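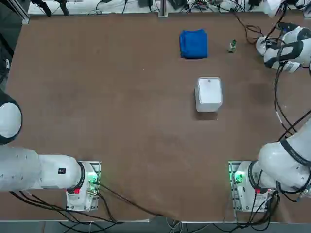
The Mushi table with both arms mounted, blue towel and white box out

From: Keith Partington
To: Palemer robotics club list
Date: November 19, 2021
Subject: Re: Towel task, where we are

Replying to the list so that the second-years get it as well. I have cut the earlier message down to the parts I am answering.

> Hi all,
>
> I missed the last two sessions and I am a bit lost on the towel task.
> Is it still the one from October, where the left arm does everything,
> or have we moved to both arms? Also the task sheet says "lid off" and
> the repository says "lid on" and I don't know which one to believe.
>
> Second thing, my Enen scripts crash on start-up since the update. The
> log stops at line 1141 with a timeout and nothing after it.
>
> Last thing, do we need to book the table for the Bultura round or is
> that done?

Both arms now. The October version is in the old branch and you can leave it there. The current task has the towel, the white box and the small item on the table together. One arm has to move the towel without touching the small item, and the other has to deal with the box. The towel is always folded before a run. Fold it the way the sheet says, in half three times, and press it flat with your hand. If it is puffed up the grasp height will be wrong and you will spend your session tuning something that was fine to begin with.

On the lid, believe the repository. Lid on. I wrote the sheet before we changed it and I will correct it this week.

The crash is the arm driver waiting for a reply that never comes. The update shortened the timeout to 200 milliseconds, and the second arm is slower than that when both are started at the same moment. Open the Enen config, find the start-up section and set it back to what it was. Or pull from main, where it is already changed. Please don't put a sleep in your own script. Three people have done that and now their runs start out of step with the recorder.

The table is booked. We have it for 6 sessions before the Bultura round and the sign-up sheet is on the club page. Put your name against one slot first, and take another only when everyone has had a go.

A note on left and right, as it caused a muddle in the last set of logs. Left and right mean the robot's left and right, wherever you happen to be standing. From the side opposite the bases they are swapped, so the base on your left belongs to the right arm. The side camera has the same swap. If you write "left gripper" in the notes, check which one you mean. 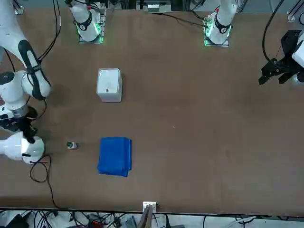

STARTING A RUN

Check that the green lights are on at both bases before you start the driver. If one base is dark, stop there and look at its power lead.

Put the towel and the box down first, then the small item. The start positions do not have to be exact. The judges will move things between attempts, and a script that only works with the box in one place will not get through the round.

Keep the cables clear of the towel. They wander during a long session, so have a look between runs.

Jog each arm a short way by hand control before running your script. Keep the speed limit where it is. If you think your run needs a higher limit, write to me first.

LOGS

Name the folder with your initials and the run number. Keep the failed runs. We got more out of the failures in October than out of the good ones, and I would like to go through a few of them with the whole group before the round.

STILL TO DO

The small item gets knocked over when the arm pulls away from the towel. I think the retreat path is too low, but I have not tested that. If anyone has an hour on the table and wants to try a higher path, reply here so that we don't have two people doing the same work.

The recorder also drops the last 2 seconds of a run if you stop it from the keyboard. Use the stop command in the Mushi panel for now.

Keith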